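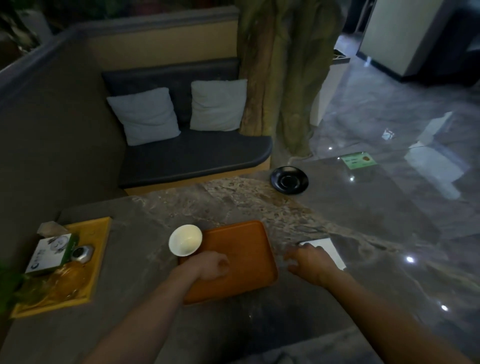 Orange tray, little white cup, gray stone.

So I finally gave up sugar in my coffee, and I have opinions. I started back in September with two heaping spoons in every cup (my grandmother's measure, and she did not play around) and I figured I'd just stop one morning and be done with it. Ha! I lasted until lunch. Then I stood in the kitchen at work eating sugar packets over the sink like a raccoon.

What worked in the end was going down a tiny bit at a time. Half a spoon less, then wait until the coffee tasted normal again, then another half. It's slow and kind of boring and I forgot where I was a couple of times, so there was a stretch when I was probably going back up. But one day I got handed a sweet one by mistake at the Nakamier, the little coffee place by the bus station, and I couldn't finish it. I was so proud I told the guy at the counter. He asked if I wanted a new one.

The other half of it is that I'd been drinking pretty bad coffee. Sugar hides a lot! I'd been buying the giant can of Lendilwood since college and never once wondered why it smelled like a pencil. Now I get the small bags from Cifuentes, the medium roast, and I grind it myself in a hand grinder that takes 54 turns a cup. Yes, I counted, I'm half asleep and it gives me something to do. I also use less of it than I used to, so the money comes out close to even, or that's what I'm telling my husband.

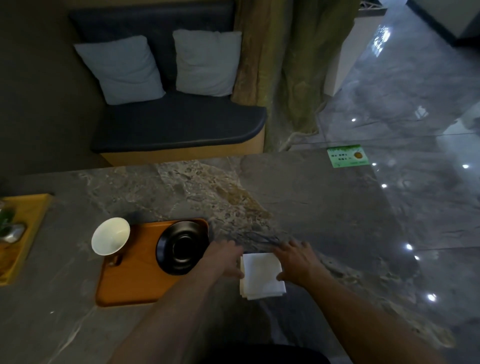
Saturnino Bustamante
03/06/2020

A few of you asked about milk. I still take milk. I tried it black for a week and I was a miserable person to be around, and my sister said so on the phone without my even bringing it up. Warm the milk first, though, it tastes sweeter that way, and I wish I'd known that back when I was eating packets over the sink.

And desserts are a whole different story, please don't write to me about desserts. I still eat cake. I had two slices of my niece's birthday cake and I'd have had a third if there'd been one. But the frosting did taste stronger than I remember, almost salty at the back, and I used to scrape that stuff off everybody else's plate.

Tea is next, maybe. My mother-in-law makes hers with so much honey the spoon slows down, and she watches me until the cup is empty, so I'm going to need a plan for that. If you've talked a relative down from the honey jar and everyone's still speaking, leave me a comment and tell me what you said to her.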